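Cahier d'atelier, samedi

Bon, je note tout de suite tant que c'est frais, sinon lundi je vais encore raconter n'importe quoi à Toon. On a perdu la matinée sur la pince de droite. Symptôme : à la fermeture, la valeur d'ouverture reste figée pendant que les doigts bougent, puis elle rattrape d'un coup. Sur le moment on ne voit rien du tout ! C'est Naheed qui l'a repéré en relisant les courbes, vers 11 h, alors qu'on avait déjà enchaîné les prises sur le rangement des accessoires à cheveux (chouchous, barrettes, bracelets, tout le bazar sur le lit).

Premier réflexe : accuser la batterie. Changée, pareil. Deuxième réflexe : accuser Amber, qui avait touché au script d'enregistrement jeudi (pardon Amber, tu n'y étais pour rien). J'ai fini par remuer le câble du codeur à la main, doucement, et là, bingo, la courbe saute dès qu'on plie le câble près du connecteur. Faux contact, tout bête. Le serre-câble avait glissé et le connecteur prenait tout l'effort à chaque rotation du poignet. 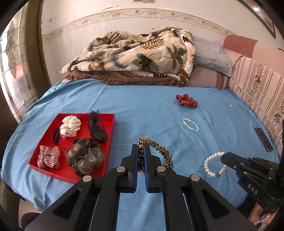
Ce qui m'embête le plus, c'est que le contrôle automatique a tout laissé passer. Il vérifie qu'on reçoit bien des valeurs, mais pas qu'elles changent ! Le trou le plus long fait 1 007 échantillons identiques à la suite, et le fichier est quand même marqué « OK ». J'ai mis 9 prises de côté dans le dossier Drallness, à ne pas utiliser pour l'entraînement, même si la vidéo a l'air propre. Naheed pense qu'on peut en sauver une partie en recalculant l'ouverture depuis l'image. Moi j'ai des doutes, surtout pour les petits objets : avec un chouchou qui s'écrase entre les doigts, un millimètre d'erreur et on apprend au modèle à serrer dans le vide.

Réparation provisoire : connecteur renettoyé, nouveau serre-câble, une boucle de mou. J'ai fait 5 minutes d'ouvertures et fermetures en tordant le poignet dans tous les sens, aucun saut. Je ne crie pas victoire pour autant, un faux contact ça revient toujours.

À faire : commander deux câbles chez Lambrechts, ajouter une alerte « valeur figée » au contrôle (Amber ?), et ouvrir aussi la pince gauche, qui a presque 3 000 cycles et le même montage.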